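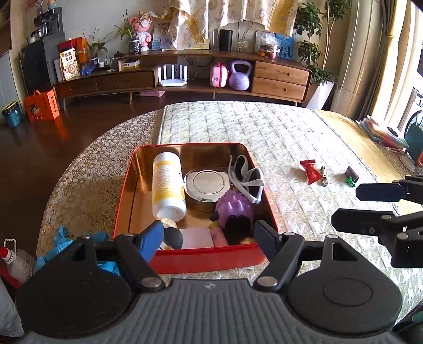 GRUMURPORT, November

Nondmont, the home organising service based in Grumurport, is opening bookings for its winter programme, One Tin, One Table. The programme helps households to sort the small things that collect on tables, in drawers and at the bottom of handbags, and to give them one place to stay.

The method is simple. All small items from one room are brought to a table with a cloth on it, so that nothing rolls away or scratches the wood. An open tin is put in the middle. Bottles go in first, lying down along one side. Round tins with a lid go next to them, then glasses, tubes and small boxes. Sweets, nail clippers and other things used every day can stay on the cloth until the end, when the owner decides if they belong in the tin or in a pocket.

"Many people think they must buy a big system with many drawers," said Iolanda Paiva, founder of Nondmont. "In my experience a tin with a coloured rim is enough for most families. You see it from the door, and you remember where your glasses are."

The programme was tested last winter in the Esimholm neighbourhood, where 76 households took part. Each one received a visit at home and kept a short diary of what was lost and found again. Mrs. Paiva said the diaries were a pleasure to read, and that erasers, lipsticks and the small toys of grandchildren were mentioned very often.

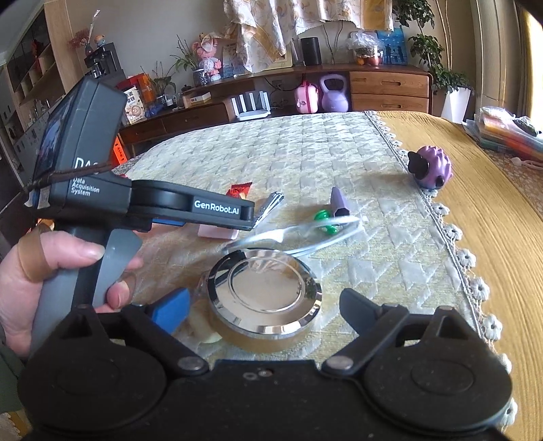
This year the service has places for 400 households. A visit takes one afternoon and can be booked for up to 4 people living at the same address. Families are asked to choose the room before the visit and to leave the table as it is, with its usual tablecloth, even if it is an old crocheted one that they are a little afraid to use. Our organisers are careful with lace, and they bring a plain cloth to put over it when the owner prefers this.

Papers and plastic folders are not part of the visit. They can be left in a pile at the side of the table, and a separate appointment for documents will be offered in spring.

Tins are supplied by the Koubek workshop in several colours. Households which already own a good tin are welcome to use it.

Bookings are taken at the Nondmont office, Room 509, Koubek Building, Grumurport, every morning from nine until noon.

Media contact: Iolanda Paiva, Nondmont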